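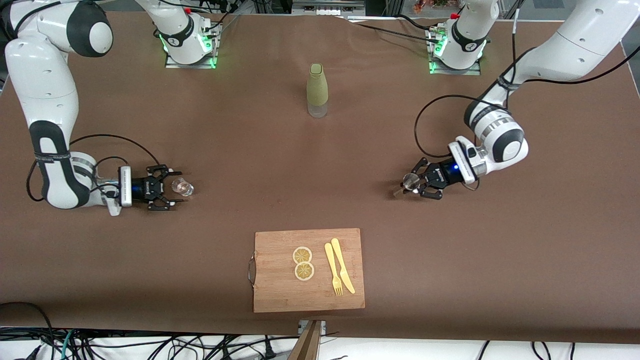
Filed under: Bench Automation > Kit Reviews > Checklists

Lornura two-arm drinks kit: inspection checklist before purchase

Kit supplied on loan by Vonside. Checked at the Herkville demonstration kitchen, March. Price quoted for the starter package is £2,149 a month, arms, grippers and support included. Table, glassware and bar tools are ours.

Marked as OK, OK with comment, Not OK or Not checked. Comments are from the bench unless they say otherwise.

1. Mounting and table

1.1 Base plates bolted down, no movement when pushed by hand. OK

1.2 Base lights can be seen from the operator's side. OK with comment. Green shows well on both bases. The handbook explains the colours on a page near the back, and we would like that page laminated and kept at the table.

1.3 Table rated for the load. OK with comment. Vonside asks for a table at least 800 mm deep. Ours passes, but the back edge is close to the shelf and things get put down there. Keep the shelf side clear during a run.

1.4 Table covering lies flat. OK. Check again each morning. A crease under a glass is enough to make it lean.

2. Cables

2.1 Arm cables have slack through full travel. OK. Both arms were taken slowly to the ends of their range with a hand on the stop button. Nothing went tight.

2.2 Wrist cables clear of the work. OK with comment. The loops are generous. They stayed off the table, but a tall bottle placed close in could be caught. Gumede, who will be fitting the kit if we go ahead, can supply clips.

2.3 Floor cables out of the walkway. Not OK. Cables at the front of the table lie loose on the floor where the operator stands. They need a cover or a tray before staff use it. Vonside says a tray is not part of the package.

2.4 Plugs labelled at both ends. Not checked. To do when the tray goes in.

3. Stops and guarding

3.1 Stop button within reach of the operator. OK

3.2 Stop button halts both arms together. OK. Tested with the arms apart and again with the grippers near each other at the middle of the table.

3.3 Arms hold position after a stop. OK with comment. Held with empty grippers and with a glass in one of them. The glass stayed put but had to be taken out by hand afterwards, and the release is stiff.

3.4 Reduced speed when a person is within reach. OK with comment. The limit is set in software at 100 mm per second. It can be changed without a password. We have asked for this to be locked.

3.5 Floor marking round the work area. Not OK. No tape down yet.

4. Grippers and handling

4.1 Finger screws tight. OK. Checked with the key from the kit. Do this weekly.

4.2 Finger faces clean and free of burrs. OK with comment. Light scuffing is acceptable. Replace a finger if you can feel an edge on it with a fingertip.

4.3 Gripping force set for glass. OK. Use the preset for small clear cups and leave it alone. The next preset up is for bottles and should not be used on thin glass.

4.4 Metal bar tools picked up from lying flat. OK with comment.

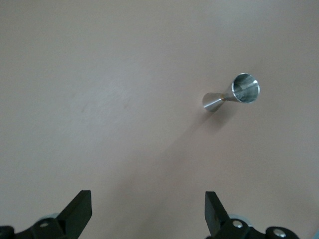 A jigger is an awkward shape, wide at the ends and narrow in the middle, and it can roll. The handbook says to approach the waist with the fingers wide open and close slowly. Do not let anyone steady it by hand while the arm is coming in. If the tool has moved, stop and set it down again.

4.5 Knives. Not OK for metal blades. The kit should only be given plastic cutlery until the guarding in section 3 is finished. Fruit is to be sliced beforehand by a person, away from the table.

5. Hygiene

5.1 Surfaces that touch glassware can be wiped down. OK. Use a damp cloth, no spray near the wrist joints.

5.2 Table wiped between runs. OK with comment. Dry it as well. Smears can confuse the wrist camera.

5.3 Cutting board taken off and washed after fruit. OK

6. Paperwork and support

6.1 Handbook in English and complete. OK with comment. Roughly 300 pages, far too long for bar staff. A short start-up card is needed.

6.2 Risk assessment from supplier. Not checked. Promised by email, not yet received.

6.3 Repair cover. OK with comment. Fingers count as wearing parts and are charged for. Ask for a spare set in the starter package.

Result: not passed for staff use. Trained operators may carry on with the trial. Items 2.3, 3.5 and 6.2 must be closed before the next inspection, and the speed setting in 3.4 must be locked.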